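招募橄榄油品评员：需要一根挑剔的舌头，其余部分随和即可

Kident 感官评价室 · Brinder 品评小组 · 发布于 2020-11-17
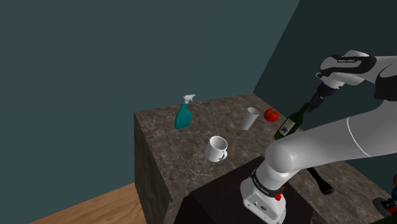

瓶子选深绿色玻璃，台面选大理石纹

Brinder 品评小组现面向宁波本地居民招募兼职品评员，不限专业，不限学历，对橄榄油有没有感情都可以报。去年报名的人里有一位声明自己从小讨厌一切油，后来成了组里打分最稳的一个，所以感情这一项我们早就从表格里删掉了。

先说工作内容。品评员坐在隔间里，闻一小杯温过的油，喝一小口，在嘴里铺开，吸气，发出一种在餐桌上会被长辈制止的声音，然后在评分表上画几道竖线。画完吃一片苹果，漱口，等几分钟，换下一杯。工作内容到此为止。朋友听说以后一般有两种反应，一种说“这也能给钱”，另一种说“这得给多少钱”。两种我们都理解。

为什么要找人来喝油

橄榄油的很多毛病，化验单上看得出一部分，剩下的要靠人。酸价、过氧化值都在范围以内的油，照样可以闻起来像一盒放过了夏天的蜡笔。进口商收到这样的油，心里不踏实，就会送到我们这里来，请一组经过训练的人告诉他：对，确实像蜡笔。有了这份报告，他可以去和供货方谈。没有这份报告，他只能说“我太太也觉得不对”，这话在商务邮件里分量不太够。

我们今年冬天的样品主要有两批。一批由 Bermúdez 油坊提供，是新榨季的早收油，苦和辣都很足，第一次喝的人多半会咳嗽。咳嗽是正常现象，在行内甚至算一种恭维。另一批来自 Skorinitz，是一家做拼配油的贸易商，油比较温和，温和到有时候要反复闻才能确定杯子里有东西。两批样品我们都会编码，品评员看不到来源。写在这里没有关系，反正到时候你也分不出来，至少头几周分不出来。

另外还会有一些“教学样品”，也就是有缺陷的油，专门留着给新人认味道用。酸败的、发霉的、带酒醋味的、泡过油泥的，都有。其中油泥那一瓶由评价室统一保管，请不要出于好奇自行开启。

小组由谁带

组长是 Consuelo Mosquera。她在橄榄油品评这一行做了很多年，中文说得流利，只有在闻到泥渣味的时候会换回西班牙语，说得很短。训练课全部由她讲，中文授课，缺陷名称中西文对照，讲义现场发，不外借，也不建议外借，上一版讲义被人垫过样品杯，现在整本都有果味。

Consuelo 对新人只有一条不肯通融：不许互相看分数。她的原话是，“你错了没有关系，你们一起错，我就没有办法了。”隔间的隔板就是这么加高的。如果你是那种考完试一定要在走廊里对答案的人，请等到整轮结束，交了表，出了门，再对。

我们希望你

年满十八周岁，能够自行对入口的东西负责。

鼻子和舌头工作正常。长期鼻炎的朋友我们很同情，组里也有好几位家属，但这份工作确实不合适。偶尔感冒不影响报名，感冒当天请假就行。

不抽烟最好。抽烟的也可以来参加初选，我们遇到过抽烟但是分辨力很好的人，只是品评前要停一阵子，您自己掂量那段时间的心情。

对橄榄、苹果、原味饼干不过敏。后两样是用来清口的，量不小。曾经有人对油没有任何意见，最后是因为吃苹果吃伤了退出的。

能准时。样品要在品评前温好，温好了就等着人，人不来它也不会自己变凉，但味道会跑。迟到的人喝到的是另一种油，他的分数我们只能客气地收下，再客气地作废。

愿意重复做一件事。这一条排在最后，其实最要紧。同一瓶油，我们可能会换个编码让你尝两遍甚至更多遍，看你前后给的分差多少。这个做法让一些聪明人很不高兴。聪明人喜欢猜，猜到是同一瓶，就会去回忆上次给了几分，于是分数特别一致，一致得毫无用处。我们需要的是每次都老老实实重新闻一遍的人。

我们不需要你

不需要你会写品酒词。“像安达卢西亚清晨的露水”这类句子，请留给朋友圈。评分表上只有几条线和一个备注栏，备注栏的宽度是我们有意设计的。

不需要你买油、卖油、推荐别人买油。我们不是代理，没有下线，也没有“内部价”。每次招募都有人在面谈结束时压低声音问有没有内部价，所以放到这里一并回答。

不需要你有厨艺。组里有会做饭的，也有只会煮面的，从分数上看不出区别。

不需要你事先练习。请千万不要为了初选去买一堆油在家里喝。有一年一位先生非常用功，空腹练了一个上午，下午没能到场，原因他在电话里说得很含蓄。

流程

整个招募分成3个阶段。

第一阶段是初选，一次，在评价室进行。内容包括基本味觉测试（酸甜苦咸，各种浓度，其中几杯是清水，清水是最多人尝出味道来的一杯）、气味配对，以及把几杯苦味不同的油从弱到强排好。初选没有分数线，我们看整体。排错一两杯很常见，排得完全相反也见过，那位后来证明是把表格拿倒了，他入选了。

第二阶段是训练，共6周，每周一次课。前半段认缺陷，后半段认果味、苦、辣，学会在一条线上找到自己的刻度。许多人会在中间某一周突然觉得所有的油都是一个味道，回家觉得牙膏也是那个味道。这一段会过去的。请不要在那一周提出退出，过了那一周再提，我们会认真考虑。

第三阶段是试评，和老组员一起坐隔间，做真实样品，但分数暂不计入报告。试评结束以后，Consuelo 会和每个人单独谈一次，告诉你留下，或者再练一练，或者谢谢。谈话通常很短，她不太擅长铺垫。

明年2月开始正式品评。春节期间停，停到大家的舌头从腊味里恢复过来为止。

报酬

初选不付报酬，提供饼干和苹果。

完成训练的学员，领取训练补贴834元，训练结束后一次付清。中途退出的不发，也不会追着您要苹果钱。

完成训练并且完成试评的，补贴合计1668元，其中包含上面那一笔，两笔不重复计算。去年有一位学员坚持认为应当相加，并且写了算式，算式本身是对的。

正式品评员按次计酬，标准在签协议时书面列明。报酬转到本人账户，不发现金，不以油抵扣。评价室剩余样品一律不得带走。早年有过一段可以带走的时期，后来发现大家对样品的评分和它够不够炒一盘菜有了某种联系，就停了。

时间和地点

训练课安排在上午。上午的嗅觉比较清醒，这是通行的做法，与组长是否喜欢早起无关（她不喜欢）。每次课连同休息一般在午饭前结束，结束以后大多数人会发现自己并不太想吃午饭，这一点请提前和家里做饭的人打好招呼。

评价室在 Kident 办公楼的二层，报名通过以后会发详细地址和路线。楼下是一家烤鱼店，中午以前不营业。我们和老板谈过，他非常配合，只在试新菜的日子除外。试新菜的日子他会提前告诉我们，我们就改期，改期通知走短信，请留意。

因为防疫要求，进楼请戴口罩、测温、登记。进入隔间坐定以后方可摘口罩，隔间一人一间，样品杯一人一套，不共用。讨论环节重新戴好口罩，坐开一点。最近两周内去过中高风险地区的，请先不要来，名额可以保留。如果您发现自己忽然什么都闻不到了，请马上联系医院，然后再联系我们，顺序不要颠倒。

来之前请注意

当天不喷香水，不用带香味的护手霜、发胶、须后水。您可能觉得很淡，隔壁的人不会这么觉得。洗衣液的味道我们管不了，能少放一点就少放一点。

品评前至少空出一个小时，不吃东西，不喝咖啡，不嚼口香糖。早饭照常吃，葱油饼、韭菜盒子、大蒜、臭冬瓜改天再吃。臭冬瓜这一条是应本地组员的强烈要求单独列出的，他们说不写明白，一定会有人认为那不算味道重。

不涂口红。杯沿上留下的颜色没有关系，蜡会干扰。

心情很差的那天可以请假。这一条看起来像福利，其实是写在操作规程里的：情绪不好的人给苦味打分偏高，我们核对过自己的记录，相当明显。请假时不必说明因为什么事心情差，写“状态不佳”四个字就够了。写长信来的，我们也都读了。

常被问到的

喝下去的油会不会很多，会不会胖？每一口很小，可以吐掉，旁边有吐杯。大部分人开始的时候咽，后来都学会了吐。胖不胖这个问题我们没有研究过，组里有人胖了，也有人瘦了，瘦的那位同时开始养狗。

会不会伤嗓子？辣的油会刺激喉咙，一会儿就退。教师、主播、合唱团成员如果当天有要紧的场合，建议错开。

可不可以夫妻一起报？可以报，不会安排在相邻的隔间。有过一对夫妻双双入选，据他们讲，从此家里买油再也没有达成过一致。我们对此表示遗憾，并给两人都续了协议。

我父亲七十多岁，嘴非常刁，能报吗？年龄没有上限，请让他本人填表。家里人代填的表格，在“缺点”一栏往往写得太多。

我做餐饮，能不能来学了以后给自己店里选油？可以。训练内容没有保密要求，样品来源和评分结果有，协议里会写清楚。您回去换不换供货商是您的事，只是请不要对供货商说是我们让换的。

学完有没有证书？有一张训练证明，盖章，写明课程名称和完成情况。它能不能帮助您找到工作，我们不敢说。有一位老组员把它挂在厨房里，作用是在家人嫌菜咸的时候指一指。

入选以后还能不能好好吃饭？能，只是去别人家做客时会有些为难。主人端上来一盘凉拌菜，您一低头就知道那瓶油开了多久。我们的建议是低头夹菜，什么也不要说。Consuelo 的建议是告诉他。她在宁波被请去吃饭的次数不多。

如何报名

发邮件到评价室招募邮箱，标题写“品评员报名＋姓名”。正文里请写清楚以下几样：怎么称呼您，白天能接电话的号码，一周中哪些上午有空，是否抽烟，有无过敏，有无长期鼻部或口腔疾病，正在服用的药物里有没有会影响味觉的（不确定就把药名写上）。

另外请用几句话描述一种您记得很牢的气味。什么气味都行，好闻难闻都行。不评文笔，只想看看您平时留不留意这些。往年收到过旧教室的粉笔槽、刚拆封的雨衣、外婆的樟木箱、台风以后的地下车库，也收到过一篇八百字的作文，题目叫《母爱》，通篇没有提到任何气味。那位我们也请来初选了，测试结果相当不错，所以作文的事请不必有压力。

不必附照片，不必附简历。附了简历的我们也不会拿它干什么，除非上面有油渍。

收到邮件以后会有一封自动回复，那封回复语气很生硬，是系统默认的，我们一直没找到在哪里改。正式通知由人来写，会写明初选的时间、带什么、不带什么。没有被安排进这一批的，资料保留到下一次招募，不想保留的回一封信说明，我们就删掉。

名额有限，招满为止。招满以后本页不一定马上撤下，负责网页的同事同时负责洗杯子，杯子优先。

补充两条

一、带小孩来的，请安排另一位大人在休息区看着。休息区有绘本。孩子们对吸油的声音兴趣很大，学得也很快，之后在家里喝汤时如果出现类似声音，评价室不承担责任。

二、上一则招募里“提供早餐”四个字系笔误，原意是“请用过早餐”。当时来了很多人。

Kident 感官评价室
Brinder 品评小组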